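Laborbuch Handgreifer, Eintrag 17.5.26
T-Shirt falten, zweihändig, auf dem Bett

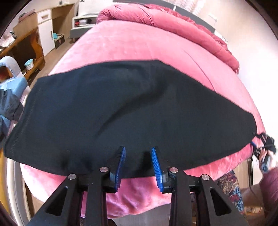

Beide Greifer am Stoff, schwarzes Shirt auf rosa Samtdecke. Blick vom linken Greifer aus.

Endlich Textilien! Nach den ganzen Bechern und Schachteln hatte ich mich auf diesen Teil richtig gefreut, und er ist noch schöner (und zickiger) als gedacht. Ziel für heute: eine saubere Reihe Vorführungen, bei denen ein Shirt mit zwei Handgreifern gefasst, gestreckt, einmal längs und einmal quer gefaltet und dann am Rand abgelegt wird. Arbeitsname der Aufgabe bleibt Vultholm, damit wir sie in den Ordnern nicht mit der alten Handtuchaufgabe verwechseln. Die hieß ja auch schon dreimal anders.

Stand der Daten: mit heute sind wir bei 2.007 Vorführungen über alle Aufgaben. Davon sind 24 neu und alle Vultholm. 13 davon würde ich ohne Bedenken ins Training geben, der Rest braucht einen zweiten Blick, meistens wegen der Stelle, an der die rechte Hand umgreift. Zwei habe ich gleich verworfen, da war die Aufnahme links schon gestartet und rechts noch nicht. Die zählen oben nicht mit.

Zum Greifen selbst. Die blauen geriffelten Polster packen Jersey richtig gut, viel besser als die glatten vom letzten November. Man muss aber flach anfahren. Wer von oben zustößt, drückt den Stoff in den Samt und kneift die Decke gleich mit - bei einem schwarzen Shirt auf hellerem Grund sieht man das wenigstens sofort. Was bei mir funktioniert: mit beiden Fingern schräg an die vordere Kante, ein Finger schiebt sich unter den Saum, dann langsam schließen und erst danach anheben. Wenn man beim Schließen schon zieht, rutscht die obere Lage weg und man hat nur die untere zwischen den Polstern.

Strecken zwischen den beiden Greifern ist der Teil, der mir am meisten Spaß macht. Man spürt im Griff, wann der Stoff auf Spannung kommt, und hört dann fast von selbst auf zu ziehen. Nur: dieses Gefühl steht in keiner Datei. Wir zeichnen Lage, Öffnung und Bild auf, die Kraft nicht. Der Arm muss also aus den Falten ablesen, dass es reicht. Deshalb ab jetzt nach dem Strecken eine kurze Pause, in der beide Hände stillhalten. Ich zähle leise bis zwei. Das gibt ein paar ruhige Bilder mit glattem Stoff, und ich bin sehr gespannt, ob die Strategie diesen Zustand als Zwischenziel aufgreift.

Tempo: zu schnell, vor allem gegen Ende. Ich habe mir drei Durchgänge hintereinander angesehen und der letzte ist fast hektisch. Das Shirt ist am Schluss ordentlich gefaltet, aber so fährt kein Arm, und beim Abspielen auf Espinoza würden uns die Gelenkgrenzen um die Ohren fliegen. Lieber ein langsamer Durchgang als drei flotte. Gilt für mich genauso wie für alle anderen.

Untergrund. Das Bett war erst nur eine Notlösung für die Höhe, inzwischen halte ich es für einen echten Gewinn. Samt gibt nach, hält den Stoff fest und verändert sich, wenn man darüberstreicht. Auf der Tischplatte lernt das Modell nichts davon. Ich würde vorschlagen, die Hälfte der kommenden Durchgänge auf weichem Grund zu machen und die andere auf dem Tisch, gleiche Shirts, gleiche Reihenfolge. Dann lässt sich beim Auswerten wenigstens trennen, was am Stoff liegt und was an der Unterlage.

Schwarzes Shirt: hübsch im Kontrast zur Decke, im Inneren der Fläche dafür schwierig. Die Querfalte erkennt man noch, wenn das Licht von der Seite kommt, sonst verschwimmt alles. Für die nächste Runde bitte auch ein helles und eines mit Streifen. Die Streifen wären nebenbei praktisch, um von Hand zu prüfen, wie schief die Faltkante liegt.

Lagebestimmung: Truvulby (die neue Version vom Tracker) läuft erfreulich stabil, solange genug Zimmer im Bild ist. Kritisch wird es, wenn ich den Greifer beim Ablegen ganz nach unten neige und die Kamera fast nur noch Decke sieht. In einer Aufnahme springt die linke Bahn genau dort um eine Handbreit. Gegenmittel, bisher nur zweimal probiert, aber beide Male sauber: zum Ablegen das Handgelenk etwas höher lassen und den Stoff das letzte Stück fallen lassen. Sieht weniger elegant aus, mir ist es egal.

Das Umgreifen rechts muss ich noch einmal üben. Für die Querfaltung lasse ich die Ecke los, fahre außen herum und fasse neu, und dabei verdeckt mein Unterarm gern mal die halbe Kante. Andersherum, also innen vorbei, wäre der Weg kürzer, dann kommen sich aber die beiden Greifer ins Gehege. Vielleicht hilft es schon, einen halben Schritt weiter zum Fußende zu stehen.

Kurz noch zum Wiederabspielen: die erste Hälfte eines Durchgangs von Vormittag lief auf dem Nanda-Aufbau in der Simulation durch, ohne Stoff, nur die Bahnen. Beide Arme erreichen alle Punkte! Das hatte ich ehrlich gesagt nicht erwartet, rechts außen ist es knapp, aber es geht. Mit echtem Stoff frühestens, wenn die Pausen drin sind.

Offen:
- Startsignal für beide Seiten koppeln, damit das Problem mit den verworfenen Aufnahmen weg ist
- helles und gestreiftes Shirt besorgen, gleiche Größe
- Sprung in der linken Bahn genauer ansehen, Rohdaten liegen im Ordner Vultholm/pruefen
- Umgreifen rechts: drei Varianten filmen und vergleichen
- Polster nach der nächsten Runde auf Fusseln kontrollieren, Samt gibt einiges ab

Nächster Durchgang wieder auf dem Bett, langsam, mit Pause nach dem Strecken.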